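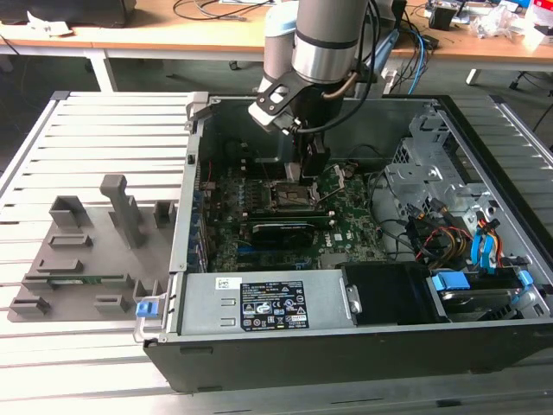

Teaching by Remote Control: Taking Apart and Refitting a Desktop PC
Final report, Edumside project group

1. What we wanted to do

Our module asked for a task that is easy for a person and awkward for a robot. We picked computer repair. The arm has to reach into an open tower lying on its side and handle small parts near the processor socket, with the drive cage, the power supply and a lot of loose cable all waiting to be bumped into. We loved it from the first session!

2. How we showed the task

We tried two ways. In the first, one of us held the arm by the wrist and moved it through the job while the software stored the joint positions. Quick to learn, but our hands kept pushing the gripper sideways at the worst moment. In the second, we drove the arm from a small hand controller, using a program we wrote and named Pinton. Slower at first — and much steadier over the socket once we had turned the speed down.

We recorded 284 demonstrations, all with the gripper starting above the case and coming straight down. The printed fixture plate beside the computer stayed bolted in one place throughout, so its holders were always where the arm expected them.

3. Training

The model learned from the remote control recordings only. We trained it for 3000 steps, then again for 2000 after throwing out demonstrations where the driver had stopped to think. Those pauses had taught the arm to hover, sometimes for ages (very funny the first time).

4. What we found

Coming down over the socket worked well. Putting a small board back in its holder was harder, and 4 of our last test runs ended with it resting crooked on the edge. Cables were the other trouble, as the model had seen them lying in only a few different ways.

5. Next

We would like to move the cables between recordings and add a force reading to the controller, so the driver can feel contact. The Cilomham group has asked to try Pinton on their own arm in February, and we can't wait to see what they do with it.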